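Trillus towels – frequently asked questions

What weight should I choose?
Our light towels dry faster. The heavier Honden range absorbs more but needs longer on the line.

Can I tumble dry them?
Yes, on low, for 30 minutes. Take them out slightly damp and fold once the drying is finished.
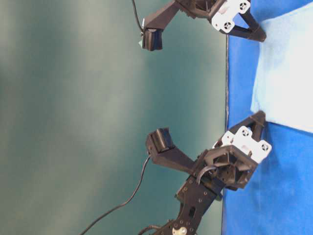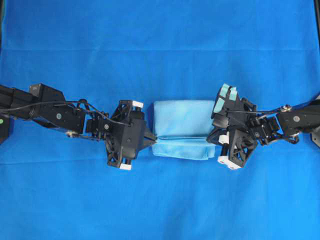
Which wash temperature is right?
Wash colours at 30 degrees, separately for the first wash. Do not use fabric softener – it reduces absorbency.

Do you supply trade orders?
Yes. The minimum is 50 towels, sent from Stuston.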